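Post-Fault Inspection Checklist: Grip Release Failure
Site: Mindinholm, vanity and towel station
Unit: Javier (Wikard arm, Kindov hand controller)
Inspected: Nov 8, 2019
Status: restricted use, 2 items open

Fault as logged: hand did not open on command during towel folding. Operator used the stop button. No injury. The same fault was logged once in August and closed without a part change.

1. Stop button cuts power to the hand
Pass. Tested at both operator positions.

2. Release command, no load
Pass. Opened 7 times out of 7.

3. Release command, cloth in grip
Fail. Opened late on 2 tries.

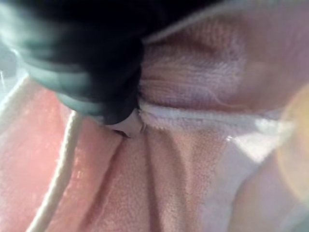

Grip force limit was set at the factory value and had not been changed for cloth work. The controller reads a fold as one solid edge and keeps closing. Hems are the worst place for this, and with the fingertip right at the end of the white hem band, as on the pink towel, check for loops caught at the tip before sending the release. Do not pull the towel free by hand while the unit is powered.

4. Finger joints and thumb
Pass with comment. All joints move through full range. Clean out lint at each shift change.

5. Hand covering
Open. Covering must stay clear of the joints at full curl.

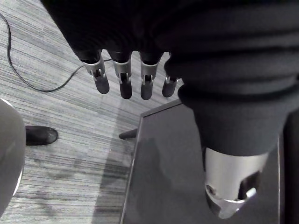
Refit it with the hand powered off, then repeat item 3. If the release is late again, replace the tendon set. The maker's interval is 1,000 cycles and the log shows more than that.

6. Floor and cables
Open. Cables need to be tied back from the area where the operator stands.
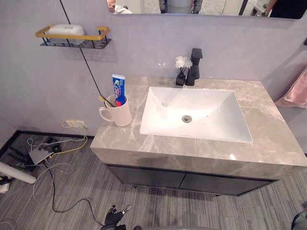

Until this is done, one operator only inside the marked area, and arm speed stays at the low setting.

7. Fault log complete
Pass. August entry reopened and linked to this one.

Next check: after items 5 and 6 are closed.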